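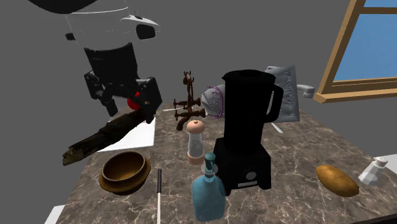
OLLECK, November 2025 - The Olleck Lantern Walk is moving to February. New month, new route, same walk. The 41st edition leaves the Druvard Street lot at dusk and ends on the lower field at Edwards Park, with entries opening now for walking groups, school groups, bands and floats. Lantern poles are back too, after two years of plastic rods that bent in any kind of wind. Any straight piece of wood will do and it does not have to be pretty. A dark, weathered stick that looks like it came out of a fire, is just the look we want, as long as it's long enough to carry a lantern above head height and has no loose splinters. Sand it, tape the grip end, done.

4 min read

WHY THE MOVE

Weather, mostly, and the calendar. The old date in the fall had us up against the high school home games, two craft fairs and the road race. Bands were getting booked out from under us. Last time we had three bands say yes and one show up (thank you to the one). February is quiet. It's also dark earlier, so the walk can step off before the little kids are falling asleep in their wagons.

"People said cold. I said coats," said Bleddyn Price, parade marshal. "We had 3,000 on the sidewalks last time and half of them went home before the last float because it was past bedtime. An earlier start fixes that. I'd rather be cold at six than tired at nine."

THE ROUTE

Shorter than before. Leaves Druvard Street lot, left on Mill, straight past the library, right on Canal, down the hill and into Edwards Park by the east gate. No more doubling back at the post office. The double back was where everything jammed up, every single year, and the floats hated it.

Druvard Street lot closes to regular parking at noon on the day. Cars still in there will be moved. Mill and Canal close one hour ahead of step-off and reopen as the sweep vehicle passes. Residents on Canal will get a letter with a windshield pass in it. If you live on Canal and have not had a letter by the end of January, call the parade office. Please don't just move the cones.

The hill on Canal gets salted that afternoon. If there's ice anyway, the route goes along Mill to the west gate instead. Marshals will have a map of both.

ENTRIES

Walking groups: free. Schools: free. Bands: free, and the bus is paid for if you are coming from out of town, just ask early. Floats and vehicles: $50 each, payable when the entry is accepted and not before.

Business entries are welcome but the rule on signs stays. One sign per side, lit from inside or not lit at all. No spotlights. Last year's spotlight on the roofing truck blinded the tuba section and we heard plenty about it.

No candles. No torches, no flaming anything. Battery lights only, inside the lantern, fastened down so they don't swing lose. This has been the rule for years and somebody tests it every year.

No throwing candy from moving floats. Walkers can hand it out along the curb.

Horses: yes, at the very back, with a handler on each and a cleanup cart behind. Dogs on short leashes. Dogs in lights, encouraged.

ORDER OF MARCH

Color guard first, then the Zidus Brass Band, who have led the walk more often than anyone can remember and are coming back after sitting out last year. Then school groups, youngest in front. Then walking groups, then floats, then horses. Floats will be spaced by the marshals at the lot, so please no jumping forward because your friends are in the group ahead.

Check-in at the lot opens two hours before step-off. Floats need to be in place 30 minutes before. Late floats go behind the horses. You do not want to be behind the horses.

Berwyn Foulkes is running the lot again and will be at the folding table by the Druvard Street entrance with the order sheet. Orange hat. "If I give you a number, tape it to the front left of the float where I can see it," said Foulkes. "Front left. Every year I'm looking at the back right."

LANTERN MAKING

Drop-in sessions at the library, downstairs room, most evenings from the second half of January. Paper, wire, glue and lights provided. Bring your own pole (see top) and something to wipe your hands on. Kids under eight need an adult who stays. Ready-cut kits for classrooms can be picked up from the parade office, teachers should say how many they need when they enter.

Biggest lantern allowed is what one person can carry by themselfs the whole route. Anything bigger is a float and pays as a float. The giant heron was lovely. It was a float.

Prizes as before: best school group, best homemade lantern, best float, and the Marshal's Pick, which has no rules at all. Judging is from the library steps. Results read out at the park once everyone's in.

WATCHING

Best spots: library steps side of Mill (not on the steps, that's judges), the wide sidewalk at Mill and Canal, and the park. The hill is steep and gets crowded, strollers are better off up top. A reserved area for wheelchairs and folding seats will be marked off across from the library with parking just behind, enter from the alley. Let the office know if you want a space held.

Quiet zone on the lower part of Canal, bands stop playing from the bakery to the park gate. That was asked for by families last year and it worked well, so it's staying.

Soup, cocoa and fried dough at the park from the start of the walk until it runs out. Cash is easier. Restrooms at the park pavilion, portable ones at the lot.

RAIN, SNOW, WIND

Light snow, we walk. Rain, we walk with plastic bags on the lanterns. High wind or a travel advisory, we hold it one week later, same time, same route, all entries carry over. The call gets made by noon on the day and goes up on the parade office door and the town notice line.

TO ENTER

Forms at the parade office, the library desk and town hall. One form per group, please print, include a cell number that somebody will answer on the night. Float entries need a rough sketch and the length including the hitch. Forms are due back by January 15. Press wanting a place on the judges' side of the library steps should contact Bleddyn Price through the parade office.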